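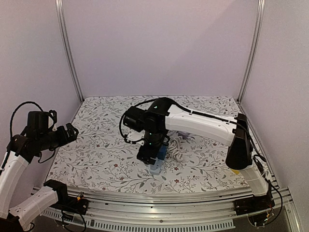

Category: Household textiles

Printed tablecloth

A printed tablecloth is a cloth made to cover a table, with a pattern applied to the surface of the fabric after weaving. It differs from a damask cloth, in which the pattern is part of the weave. Printed cloths are sold for kitchen, dining and work tables.

Patterns

Botanical prints are among the most common. A typical design has thin branching stems and leaves in gray-green on a white ground, with tiny flowers in a stronger color such as dark red. Dense prints of this type hide creases and small stains better than plain white. Larger motifs are usually placed in a border or at the center and need to be lined up with the table.

The pattern repeat is the distance before the design starts again. Small sprig patterns have a short repeat and can be cut to nearly any length with little waste.

Materials

Cotton, linen, polyester and blends of these are used. Cotton takes dye well but wrinkles and may shrink in the first wash. Polyester dries quickly and keeps its shape. Coated cloths can be wiped clean but should not be ironed on the coated side.

Size and fit

The part of the cloth that hangs past the tabletop is called the drop. Dining cloths usually have a drop on all sides. On a table set between walls or panels, the cloth may be cut to cover only the top.

Care

Colored prints are washed in cool or warm water, inside out if the cloth is lined. Chlorine bleach can fade the print. Ironing on the reverse side protects the surface.

See also: Oilcloth, Placemat, Table runner

Last edited Wednesday, February 8, 2023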